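**Ticket 473 — gripper stops short of closed, Duromside bench cell**

Status: closed
Opened: August
Closed: 6 Sep 2026
Arm controller: Valtell
Gripper: Bilteo two-finger, printed fingers

**Reported problem**

Gripper faults on close when picking thin items. The controller shows "target not reached" and the arm holds position until someone clears it. Thick items pick fine. The fault started after the last finger change and got more frequent over the next week.

**First checks**

- Power cycled the gripper and the controller. No change.
- Swapped the tool cable for the spare. No change.
- Read the fault history. 224 entries, all the same code, all on close. None on open.
- Jogged the gripper by hand from the panel with nothing between the fingers. It stopped before the tips met and faulted again.

That last check ruled out the pick program, so I left the program alone from there on.

**Mechanical**

Took both fingers off. The screws on the left finger were tight. One on the right had backed out enough to let the finger tilt inward under load. With the finger tilted, the lower part touches its partner before the tips do, and the drive sees that as a blocked move.

Refitted both fingers with new screws and thread locker. Wiped the mounting faces first — there was print dust on both. Left it overnight before moving anything.

Jogged again the next morning. The tips met, but the panel still read an opening of 2 mm with the fingers fully closed. The zero had been taught with the finger loose, so it was wrong from the start.

**Zero and retest**

1. Open the gripper fully and clear the fault.
2. Run the zero routine from the Valtell tool page with nothing in the grip.
3. Save to the tool profile. Saving only to the session loses the value at the next restart.
4. Restart the controller and read the opening again.

The opening read zero after the restart. Ran the thin-item pick at low speed, then at normal speed, 3 cycles each, with no faults.

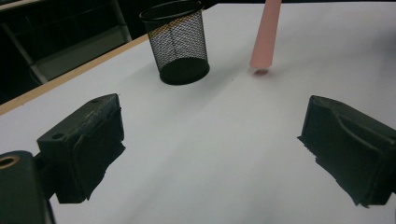 Does the zero have to be taught again every time the fingers are changed?

Teach it after any finger change, even when the new pair comes from the same print file. Printed parts vary enough to move the closed position, and the controller will keep using the old value without a warning.

**Follow-up**

Ng maintenance sheet updated with a screw check at each finger change. The old finger screws went in the scrap bin. Spare cable is back in the drawer, tested good. If the same code returns, reopen this ticket and check the right finger first.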